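Werkstattheft, Mai, kurz nach 9 Uhr abends

So, Nachtrag zur Schellackpolitur, bevor ich wieder alles vergesse. Die Platte vom kleinen Beistelltisch hat jetzt die zweite Runde hinter sich und sieht deutlich besser aus als gestern! Der Godoy-Schellack (die entwachsten Blätter, hell) löst sich viel schneller als das Zeug, das ich noch von früher im Schrank hatte. 200 g auf den Liter Alkohol war mir zum Polieren aber zu fett, der Ballen hat gezogen und ich hatte sofort diese hässlichen Schlieren. Mit 100 g auf den Liter läuft es, und zwar richtig schön gleichmäßig.

Den Ballen habe ich neu gemacht: innen alte Wolle, außen ein Stück Leinen von einem Bettlaken, das schon hundertmal gewaschen ist. Der alte war hart wie ein Stein, weil ich das Schraubglas nicht richtig zugedreht hatte. Selber schuld. Also bitte, falls jemand von euch an das Glas geht – Deckel fest zu! 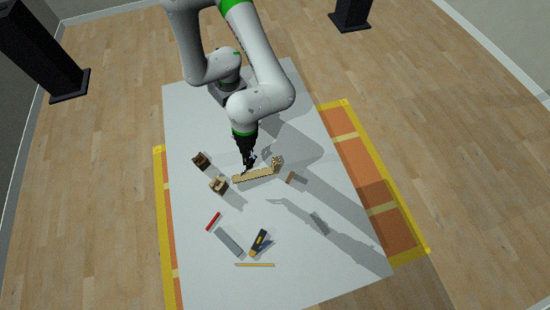

Beim Öl bin ich inzwischen sehr sparsam, ein Tropfen auf die Fingerkuppe und dann auf den Ballen getupft, mehr nicht. In der ersten Runde war es zu viel, und das kam über Nacht als grauer Schleier wieder hoch. Ich habe ihn heute früh mit fast reinem Alkohol abgezogen, ganz leichte Hand, lange Züge in Faserrichtung. Hat geklappt, bis auf eine Stelle vorne links, wo ich zu lange stehen geblieben bin. Da ist der Glanz jetzt stumpf, und ich muss noch mal ran.

Poren: Bimsmehl von Stekis, wieder viel zu viel genommen. In den dunklen Adern vom Nussbaum sieht man ein paar helle Pünktchen, wenn das Licht flach kommt. Ob ich die noch wegkriege, weiß ich nicht, vielleicht stört es am Ende auch nur mich. Das feine Pulver von Skollidik soll durchsichtiger werden, davon steht noch eine angebrochene Dose im Regal neben den Leimtöpfen. Erst auf dem Reststück probieren!!

Die Kanten mache ich nächstes Mal vor der Fläche. Andersrum läuft mir immer was über die Ecke und dann schleife ich wieder, und das Profil wird jedes Mal ein bisschen runder, als es sein sollte.

Noch offen: 2 Liter Alkohol bei Mustow nachbestellen, Leinen zuschneiden, Zarge unten wachsen. Die Platte bleibt jetzt bis zum Wochenende liegen, bitte nichts draufstellen, auch keine Kaffeetasse.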